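Seltby to Open Repair and Resale Workshop for Household Furniture

Prodcombe, December 2019 — Home goods retailer Seltby will open a furniture repair and resale workshop at its Prodcombe store, the company announced today. The workshop will take in small tables, chairs, stools and shelving, repair them on site and return them to their owners or sell them at a reduced price.

The service covers furniture bought from any store, whatever its age. Customers can bring items to the counter at the rear entrance during regular store hours. Repairs start at $22, and staff will give a written price before any work begins. Owners who no longer want a piece can trade it in for store credit.

"Most of what people throw out has one thing wrong with it," said Pin-yu Cheng, director of customer services at Seltby. "A hinge is bent, or a foot cap is missing. Those are small jobs, and we would like to do more of them."

Seltby ran a trial of the service at its Kwok Street store starting in May. Over the course of the trial, staff repaired 130 pieces of furniture and resold another 53. Folding tables were the most common item brought in, followed by dining chairs. Loose joints and worn finishes made up most of the work.
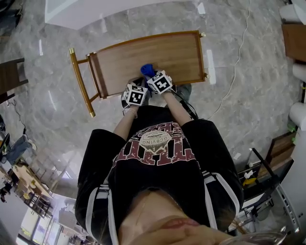 A small folding table with a wooden top and gold-colored metal frame.

The Prodcombe workshop will have a staff of six, led by Ivars Pētersons, who managed the trial. Pētersons trained as a cabinetmaker and has worked in furniture restoration for 28 years. His team will handle regluing, leg and hinge replacement, and surface work such as sanding and oiling. Upholstery will be sent to an outside shop, and customers should allow extra time for those orders.

Replacement parts will come from Dendasell, a hardware supplier that already serves the retailer's stores. Under the agreement, Dendasell will keep a stock of hinges, screws, brackets and foot caps in the most common sizes. Parts will also be sold over the counter to customers who prefer to do the work at home.

"We get calls every week from people looking for one screw or one cap," said Wagner Sampaio, sales manager at Dendasell. "Until now we mostly had to tell them we only sell by the case."

Resale items will be displayed near the store's main entrance. Each piece will carry a tag listing the repairs made, and will come with a 90-day guarantee on the repaired parts. The workshop will not accept mattresses, glass furniture, or items with water damage or signs of insects.

Seltby will review results from Prodcombe before deciding whether to add the service at other locations — a decision is expected within a year of opening. The Kwok Street counter will stay open for drop-off and pickup, with repairs carried out in Prodcombe.

About Seltby

Seltby sells furniture, kitchenware and home textiles through its stores and by mail order.

Media contact: Sze-wing Yang, Seltby Press Office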